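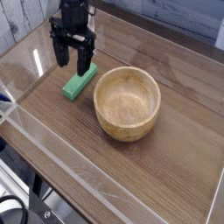 ### 4.2 What the packers do now

The case for the Itelano cells at Hiebert was made in terms of hours. The proposal that Zelden gave to management said that placing play pieces into bowls was "simple, repeated handling" and that a cell could do 3000 placements in a shift with one person watching several cells at once. We take this claim as our starting point because almost everyone we talked to in Girkosville used it as theirs, whether they believed it or not. We do not think it is a good description of the job, before or after the cells came in.

Before the change, a packer at Hiebert stood at a bench with open trays of pieces and a stack of bowls. She picked the pieces for a set, looked them over, put them in the bowl, and slid the bowl along. Packers told us that the looking over was most of the work. A piece with a soft corner or a thin patch of color went back in a side tray, and the side tray went to the finishing room at the end of the day. None of this was written in the job sheet, which had a single line for the task: "fill to set list." The proposal was based on the job sheet.

The cell takes over the line on the job sheet. It does not take over the side tray. In the first weeks the side trays were removed from the benches, on the grounds that checking would be done upstream, and returns from shops went up. The trays came back in May. They are now filled by the same people as before, who have been given the title of cell attendant and who look the pieces over as they load them. When we asked a shift lead where this time was booked, she said it was booked as loading.

The practice table in the training room shows the task at its plainest (Figure 1). The gripper is over a single green block, there is an empty round wooden bowl a short distance away, and clear walls close the table off. One piece, one bowl, nothing else to choose between. New attendants start here, and so did the visitors from head office who approved the purchase. We would not read much into how a cell does on this table. On the packing floor the pieces lie in a shallow pile, several colors together, and some lean on each other. A packer who had been at the firm for many years watched the training table with us and remarked that she would also be fast if someone handed her one block at a time.

#### Watching as work

The biggest change for the people on the floor is that they have moved from doing to waiting. An attendant looks after three cells. When a cell stops, a light comes on, and the attendant opens the panel, moves whatever has gone wrong, closes the panel, and presses restart. Over the shifts we sat in on, we logged 135 stops. Amrit Sawatzky kept the log by hand and sorted the stops afterward with two attendants, who disagreed with him on several of the categories. We have kept their version where it differed.

By their sorting, 50 of the stops were caused by a piece that the gripper had taken hold of at a bad angle and could not place. Most of the rest were pieces pushed up against a wall, where the fingers had no room to close. A small group had no cause that anyone could name. The restart was pressed and the cell went on. Zelden's own report for the same shifts lists far fewer stops, since it leaves out any that were cleared in under a minute. We see why a supplier would count this way. A person who has to get up for each one does not have the same reason to.

Attendants described the waiting as tiring in a way that packing had not been. One said that at the bench she could talk, and that her hands kept going. At the cells she can talk as well, but she has to keep one eye on three lights, and so she mostly doesn't. Another said he liked it better than the bench because his shoulder had stopped hurting. We want to give that remark its full weight. Bench packing at Hiebert was hard on shoulders and wrists, the firm's own sick-leave records show it, and for four of the people we spoke to the cells have been a plain relief. Nobody in that group wanted the benches back.

What they did want was a say in the layout. The walls around each cell are clear, so the attendant can see in from a chair, and this was presented as a benefit at the launch. In practice the glare from the windows on the east side sits on the back panel for much of the morning, and attendants stand up to see past it. They asked for blinds. At the end of our visits the blinds had been approved and not bought.

#### The count

Bench packers were paid by the hour with a small bonus by the set. Attendants are paid by the hour only, and the bonus has been folded into the base rate. Management put this to us as a gain in security, and for slower packers it was one. For the quickest it was a cut. The firm did not dispute this when we raised it.

The target for a cell was first set at the figure in the proposal and then lowered twice. At the time of our last visit it was 1050 placements per shift. The floor manager called this "a realistic stage." It may be. But it should be noted that the staffing plan was drawn up from the first number and has not been redone for the third. Two posts that fell empty in the winter were left empty on the strength of a rate that no cell has reached, and the gap is made up by overtime at the three benches that are still running. When people at Hiebert say that the cells have taken work away, this is usually what they mean, and when managers say that no one has been let go, that is also correct.

The number is shown on a screen above each cell. It counts pieces placed. It does not count pieces the attendant has lifted out of a corner so that the cell could place them, and it makes no mark when an attendant, on a bad Friday, simply fills the bowls by hand and sends them on. Maëlle Sutherland saw this done on three occasions. In each case the screen showed a low figure for the cell and the shift met its total anyway. The difference was not looked into. We suspect that this kind of quiet filling-in is a large part of why the cells are considered a success in the office – but we were not allowed to match the screen figures with the dispatch figures, and so it has to remain a suspicion.

#### Limits of what we saw

We visited one plant with one kind of cell in its first year, and first years are messy. The software was updated twice while we were there, and attendants agreed that the second update cut the number of corner stops. A later study may find a cell that does what the proposal said. It may also find that the looking over has been dropped for good, in which case the comparison with the old bench would be a comparison between two different jobs, and should be reported that way.

We also talked mainly with people who had stayed. Two former packers agreed to be interviewed, and both had left before the cells were switched on. One had taken the launch meeting as her signal to look for something else. She had been told there that her skills would carry over, and had asked which ones, and remembered that the presenter moved to the next slide. The floor manager remembers an answer being given. Neither of them could tell us what it was.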